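Dravside lab puts two grippers through the brush and seal test

The gripper bake-off at Dravside got going in earnest on Monday, and it's already a lot of fun to follow! Aroha Halliday's team is comparing two sets of fingers, the Pearce and the longer Kerkon, on small, awkward jobs: lift a calligraphy brush off its rack, press a seal into orange paste, stamp, put everything back.

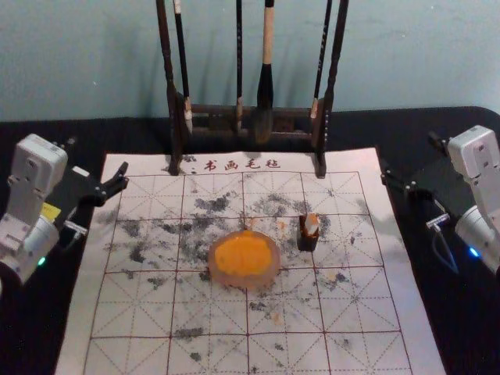
Each set gets 340 runs, with 20 of them done at half speed so the team can study how the fingers close. Halliday says brushes are harder than they look, as a thin handle rolls the moment one finger touches first. "I'd happily watch this all day," she said.

The Pearce fingers are up first, and the Kerkon set goes on in April. Scores will be posted on the Bindberg project page, along with the controller settings for anyone who wants to try it at home.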